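Plarkura Household Help
Cleaning and tidying > Benches, tables and floors

Getting crumbs off a big table without just moving them around

Posted 2025-03-13 by tealtowel

I run a Saturday craft-and-snack thing for kids in our local hall, and my nemesis is the long table. We cover it in paper, which was meant to make life easier. By the end of the morning there are bits of sponge on it, bits of bread on it, and the sort of sticky lump that used to be a lolly or possibly a potato.

My method so far has been to sweep everything to the end with my forearm and catch it in the other hand. I catch the big pieces. The floor gets the rest. My sister says to buy a handheld vacuum, but the last one I owned went flat after two biscuits and then spent a year on the charger sulking.

So: is a plain hand brush and dustpan worth it on a tabletop, or are those only for floors? And if it is worth it, how do you get rid of that thin line of crumbs that always stays behind at the lip of the pan? I have been chasing that line since I was nine and I would like to stop before I'm 50.

Paper is taped down, if that matters. The hall has one power point and the urn lives on it.

Berkay Duman
Member, 700 posts

Brush and pan, every time. I cleaned function rooms for a living for longer than I'd care to work out, and the tabletop pan was the only bit of kit that never needed a charger, a filter or a phone call.

A few things I'd do, in the order I'd do them.

Pick up the big stuff by hand first. I know, you bought a brush so you wouldn't have to. But a chunk of bread rolls, and once it rolls it sheds, and now you have the chunk plus its children. Anything sticky goes by hand as well, or with a bit of damp paper towel. Sticky things and bristles form a lifelong bond.

Lay the pan flat. People hold it at a jaunty tilt, handle up in the air, and that lifts the front lip off the table, and there goes your thin line of crumbs straight underneath. Put it down, lean on it a little, and keep it still. The brush does the travelling.

Short strokes towards the pan. A long heroic stroke flicks the bristles up at the end and sends everything over the back wall of the pan and into somebody's tea. Brush a hand's width, lift, go back, brush again. It looks fussy. It is fussy.

For the line at the lip, drag the pan backwards a finger's width and brush again. Then do it once more, a bit to one side. Each time the line gets smaller. After the third go what's left is a matter between you and your conscience, and a damp cloth will settle it.

On taped paper there's one extra annoyance. Crumbs love the edge of tape. They tuck themselves along it like people along the wall at a school dance. Brush along the tape and then across it. If you only go across, the bristles hop over the edge and leave the lot sitting there.

With two people it goes quicker, one on the pan and one on the brush, provided they're speaking to each other. The pan person's entire job is to not move. My brother-in-law has never managed it.

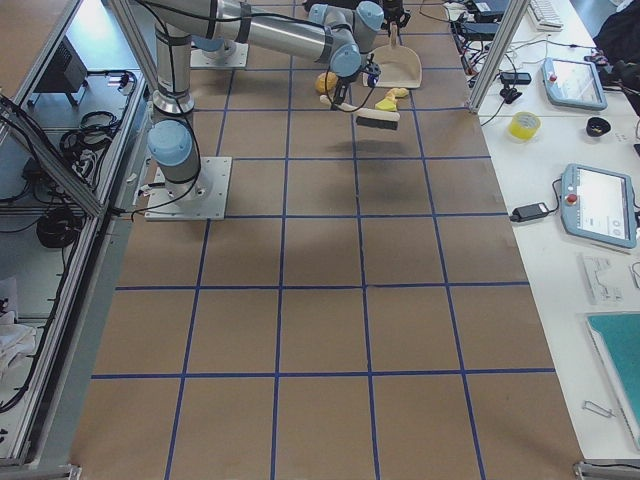

Pale handle, black bristles, beige pan in both of these.
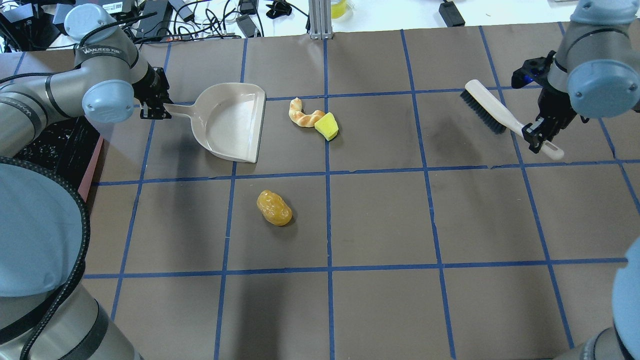

What sort of bristles are best for a tabletop?

Soft to medium ones, packed close together. Stiff, widely spaced bristles are made for paths and garage floors, and on a table they flick the fine crumbs about and can mark a soft surface. Press the bristles against your palm in the shop - if it feels like a doormat, put it back. Dense and a bit springy is the go, and keep that brush for tables only.

As to which brand, I've used a Vonier and I've used whatever was hanging near the register at the hardware shop in Bornimlow, and I couldn't tell you which was which in the dark. What I would look at is the front of the pan. Run a finger along the lip. If it's straight and thin, good. If it has a wave in it from being hung up crooked, you'll be chasing crumbs till you retire. Some come with a rubber edge, and they're very nice until the rubber curls.

Wash the brush every so often in warm water with a drop of dish soap, give it a shake outside and dry it with the bristles down. Stand it bristles up and the water runs into the block, and by July you've got a brush that smells like a wet dog's opinions.

crumbcount4000
New member

just roll up the paper?? you already have paper on the table. fold the edges in, roll it from one end, bin it. done in 10 seconds. why is everyone brushing

tealtowel replied:
The paper is meant to last the term. I taped it down myself, on my knees, with a borrowed roll, and I'm not doing it weekly. But I admire the confidence.

crumbcount4000 replied:
ok then tip the table

Marg_in_the_hills
Member, 500 posts

I agree with most of what Berkay says, though I'd quarrel with him on the damp cloth. Not on paper. Damp paper goes fuzzy, then it tears, and then the crumbs have somewhere to live. Use a dry microfibre cloth for the last bit, folded in four so you've a clean side to turn to.

I'd also start at the far end and work towards yourself. Most people clean the piece in front of them first because it's closest, then lean across it to get at the rest and drop bits all over their good work. I did this for years and blamed the brush.

For sponge offcuts, which are a curse, a barely damp hand picks up the tiny ones. They cling to your fingers whether you want them to or not, so you may as well get some use out of it.

If you're after a pan that clips to its brush, Aksoy does one. The clip on mine gave up but the pan is going strong, and I've tied the two together with a bit of string. Hang it by the door and tell the kids whoever touches it last does the sweeping. That worked in our house for one afternoon.

tealtowel replied:
Thanks all. Tried it this morning on the kitchen bench with the floor set, flat pan and short strokes, and the line at the lip came down to almost nothing by the third drag. I've been tilting the pan my entire life, as did my mother, and I've decided not to tell her.

Off to find a brush that doesn't feel like a doormat. Marg, what colour string?

Marg_in_the_hills replied:
Green. The white shows everything.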